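Plelano House Guest Laundry and Linen Room: Spring Walk-Through, March

Walked by Loan Hoàng, with Thiện Lâm on the ladder for the high things. Comments are mine unless I say so. Please read them even where the item passed, as I tend to put the useful part there.

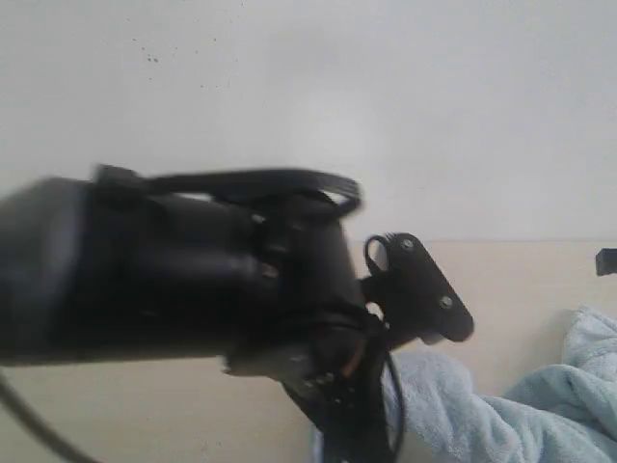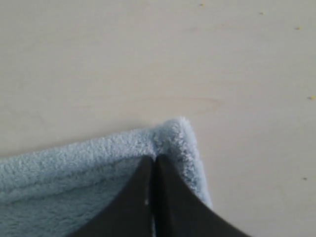
1. Exits and walkways
Back door opens fully: YES
Hall clear to the width of the linen cart: NO
Comment: The hall was fine until the corner by the ice machine, where four boxes of bath mats have been living. I know the storeroom is full, and I know they were only going there for the weekend. Thiện and I moved two of them under the stairs and then thought better of it, as under the stairs is also a walkway. Ngọc Lý has kindly agreed to find them a home on the second floor.

2. Dryers
Lint screens clean: YES
Vent duct clear to the outside wall: PARTLY
Comment: Screens were lovely, thank you to the morning crew. The duct on dryer 2 is another matter. Thiện pulled out a wad the size of a small cat, and there is more past the elbow that he couldn't reach. I have called Waresar and they will bring the long brush. Until they come, please run dryer 2 on low only, and not overnight, even when the wedding parties go through every towel in the building.

3. Washers
Hoses free of cracks and bulges: YES
Floor drain running: YES
Comment: The hot hose on the end washer is older than the others and I would like to see it changed before summer. It passes today. I poured a bucket down the drain and it went away nicely, with a bit of a gurgle at the end that Thiện says is normal.

4. Chemicals
All bottles labeled: NO
Bleach stored apart from the descaler: YES
Comment: One spray bottle with clear liquid and no label. I asked everybody and got three different answers, so it has gone to be disposed of properly. If you fill a bottle, please write on it — the marker is on a string by the sink and has been there since Hòa Bùi tied it on.

5. Hot water
Tap at hand sink comfortable: YES
Warning sign at utility sink: YES
Comment: The sign is curling in the steam. Still readable, but I'll print a new one and laminate it this time.

6. Electrical
Outlets near water have working test buttons: YES
Cords in good shape: NO
Comment: The hand steamer has a nick in its cord near the plug. I have tagged it and put it in my office. Please use the Hendodetti steamer for the drapes in the meantime, and go easy on it. Panel reads 180 on the inspection sticker, matching the log.

7. Lifting and carts
Cart wheels roll and lock: YES, except one
Comment: Cart 369 pulls to the left, as anyone who has pushed it past the lobby plants will tell you. New casters are on the Phan order. Load it to the halfway line for now.

8. First aid and fire
Extinguisher gauge in the green: YES
First aid box full: NO
Comment: We are out of the large bandages and burn gel. Thịnh Giáp will restock, and has asked that people leave him a note when they take the last of something. I think that's fair.

Next walk-through in June, and I'd love company.

Related
Dryer vent cleaning log
Spring linen count
How to tag out equipment
Storeroom map, second floor

Plelano House Housekeeping Office — Questions to Loan Hoàng at the front desk — Back to top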